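Household Textiles, Unit 2: Care and Shrinkage
Notes by Harriet Crenshaw

Cotton cloth is stretched when it is woven and finished. In the first wash the fibres take up water and relax, and the cloth becomes shorter. Most of this happens along the warp – the width changes less. 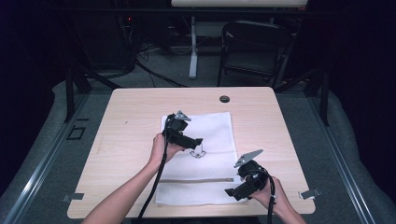 For the exercise in February, each pair measures one piece before washing and again after drying flat. Please write both lengths in millimetres. A piece of 430 mm which becomes 418 mm has lost 2.8 per cent.

Reading: Tillman, chapter 2.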